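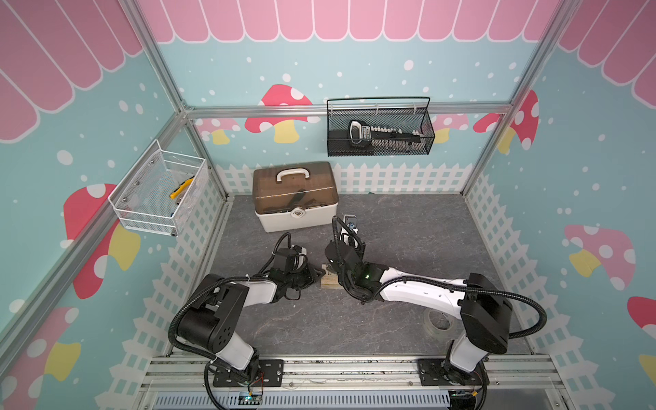 The Clonico brunch flute is a stemmed glass for sparkling wine, mimosas and juice. It holds enough for a proper pour and is narrow enough to keep the bubbles going through a long meal. The clear version goes with any decor. The blush version suits a room with some color in it, such as light blue walls with white polka dots and a pink scalloped awning. Both are dishwasher safe on the top rack.

Sold by the case to restaurants, hotels and caterers. Home customers can order single boxes through Zeng.

Item number: 2654
Height: 246 mm
Weight: 83 g
Minimum trade order: 300 glasses
Colors: clear, blush 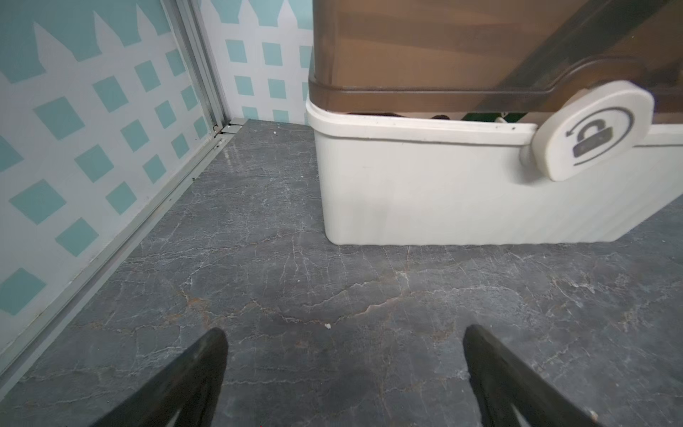 Each flute has a wide, flat foot so it stands steady on a bar or a small table. The rim is cut and polished by machine. Blush glasses look darker when set down on a dark surface, and a dark gray marble pattern with thin white veins and a few rusty orange-brown ones will change the color more than a white cloth does. Ask for a sample glass if you need to match a tabletop.

Replacement glasses are available in both colors. The tall Astus flute was dropped from the range in March.

Trade orders: Lihua Shao
Samples and returns: Lucyna Jasińska

Prices updated 4/26/19. Shipping is extra.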